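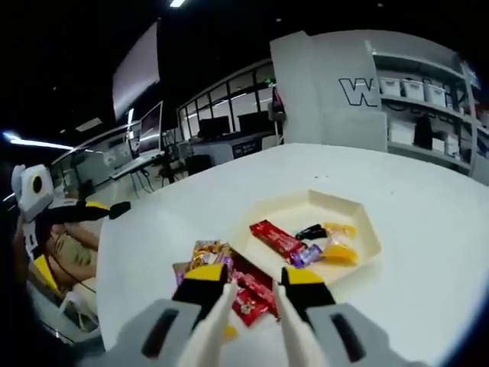
Fact Check: Old video of crowded ferry shared as a recent accident near Medell

A video is going around on social media in which a passenger ferry can be seen leaning heavily to one side while people on the deck hold on to the railing. The post claims that the ferry sank last week on the route between Gondal and Medell, and that 437 people lost their lives. Some versions of the post add that the authorities are hiding the accident from the public.

We checked the post and found it to be false.

The claim

The video is 41 seconds long and has no sound. In most of the posts it comes with the same text: "Ferry went down at Medell, 437 dead, no channel is showing this. Share before they delete." The text has been copied word for word by many accounts, with the same spelling mistake in the name of the harbor. One of the first accounts to post it had no earlier posts about Gondal or Medell.

What we found

We took several still frames from the video and ran a reverse image search. The search led us to a longer version, which was uploaded to a local video channel in April three years ago. In this version the sound is not removed, and a man can be heard telling the passengers to move to the other side of the deck. At the end of the longer video the ferry is upright again and reaches the pier. The viral clip was cut before this part.

The description under the original video says that it was filmed near Plurik, on a different lake and far from the route named in the post. To confirm this, we compared the shore in the background with older photos from Plurik. The water tower and the two long sheds next to the pier are the same in both.

We then contacted the ferry office at Medell. Raimo Karppinen, who is responsible for traffic on the route, told us that there was no accident there.

"All our boats are in service and they ran on time the whole week," Karppinen said. "The boat in the video does not belong to us. Our biggest one takes 245 passengers, so the number in the post is not even possible."

He added that the office received around 300 phone calls in two days from worried relatives, and that the staff had to stop selling tickets by phone for one afternoon in order to answer them.

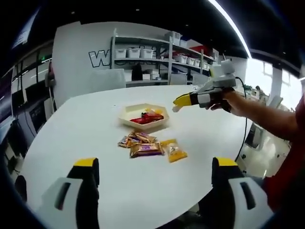
Was anyone hurt in the original incident at Plurik?
According to a report in a local newspaper from that time, two passengers had small injuries and nobody died. The report says the ferry leaned over when too many people went to one side to watch a boat race.

We also looked for any news about a sinking on the Gondal route. The regional news sites carried nothing of this kind, and the rescue service in Gondal told us that it had no call to the lake during the week in question.

A second photo

Some posts show, together with the video, a photo of orange life jackets lying on a beach. It is also not connected. The same photo appears on the web page of a swimming and boat safety course in Hilta, where 500 school children took part last summer. The jackets were put on the sand to dry after the lesson. The organizers of the course confirmed to us that the photo is theirs and that they did not give permission for anyone to use it.

Conclusion

The video is old, it comes from Plurik and the ferry in it did not sink. The claim that 437 people died in an accident near Medell is false.

Readers who want to send us a post to check can use the form at the bottom of the page. Please include the link to the post - a screenshot alone is often not enough for us to find where it came from.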